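Copo escorrega da pinça de dois dedos na célula simulada – força, atrito ou ponto de pega?

Fórum Ollano / Células e manipuladores / Simulação

Publicado por Duygu Çetinkaya
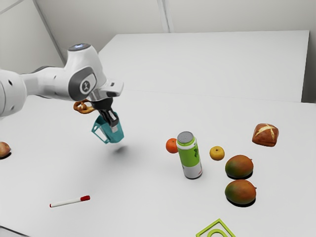 Tenho uma célula de pega e colocação montada em simulação, um braço com pinça de dois dedos sobre uma mesa branca, e estou a afinar a pega antes de passar os parâmetros para a célula física. Com a fruta não há problema. Com o copo de plástico translúcido a pega fecha bem, o braço sobe, e a meio do transporte o copo começa a rodar entre os dedos. Às vezes fica só inclinado, outras vezes cai antes de chegar ao ponto de largada.

O que já fiz:

Subi a força de fecho de 14 N para 19 N. O copo cai menos vezes, mas roda na mesma.
Baixei a velocidade de transporte para 50 por cento. Melhorou um pouco.
Verifiquei o referencial da ferramenta. O ponto central está entre as pontas dos dedos, como devia.

A pega é feita junto ao rebordo, com os dedos a apontar para baixo. O modelo do copo veio da biblioteca Stikside e não lhe mexi na massa nem no centro de gravidade. A malha de colisão é a que vinha por defeito.

Segundo assunto, não sei se está ligado: há um pretzel que aparece suspenso no ar, ao lado do punho do braço, em vez de estar pousado na mesa. Os outros objetos assentam normalmente. Reiniciar a cena não resolve sempre.

Alguém já passou por isto? Queria perceber se o defeito é da pinça ou do modelo antes de mexer em mais coisas.

Resposta de Nevzat Yaman

Mete mais força. Eu uso sempre o máximo na simulação e nunca me caiu nada.

Resposta de Orhun Coşkun

Não ponhas a força no máximo. Na simulação aguenta, mas se levares esse valor para a célula física amassas o copo na primeira pega, e depois tens de afinar tudo outra vez.

O que descreves parece-me um problema de contacto. Se a pega é junto ao rebordo, o peso fica quase todo fora da linha entre os dedos e o copo funciona como um pêndulo. Com contacto pontual, não há nada que trave a rotação em torno do eixo que liga as duas pontas. Podes subir a força normal que só ganhas um bocadinho.

Eu faria por esta ordem:

Mostra a malha de colisão por cima da malha visual. Nos copos, a malha por defeito costuma ser um casco convexo, que tapa a abertura e alarga o corpo. Os dedos acabam a tocar numa superfície que não corresponde à parede do copo. Troca por uma decomposição convexa. No meu caso sete peças chegaram.

Confirma a massa e o centro de gravidade. Se o importador os calculou a partir do casco, o copo está a ser tratado como um bloco maciço.

Ativa o atrito de torção no material das pontas dos dedos. No simulador que uso vem a zero de origem, e foi isso que me parou a rotação. Deixa o atrito de deslizamento como está até veres o efeito.

Depois disto, baixa o ponto de pega, se a geometria dos dedos o permitir – quanto mais perto do centro de gravidade, menos o copo roda. Volta aos 14 N e repete o ciclo à velocidade normal. Altera uma coisa de cada vez e guarda o ficheiro da célula entre alterações, senão ficas sem saber o que resolveu.

Resposta de Firdevs Yazıcı

Sobre o pretzel: vê a pose inicial e o estado do corpo. Tive um caso parecido numa célula da Wornent e o objeto estava marcado como estático, por isso ficava parado onde tinha sido criado, com ou sem gravidade. Também pode estar adormecido, se o simulador puser os corpos a dormir ao carregar a cena. Como dizes que reiniciar às vezes resolve, eu ia primeiro por aí.

Enquanto não tratares disso, tira-o da zona do punho. Se tiver colisão ativa e estiver a tocar na flange, empurra o braço durante o movimento e os teus testes com o copo não valem grande coisa.

Quanto ao copo, concordo com o Orhun. Acrescento só a rampa de aceleração: baixar a velocidade máxima não muda o arranque. Reduz a aceleração no primeiro troço depois da pega e vê se a rotação começa mais tarde.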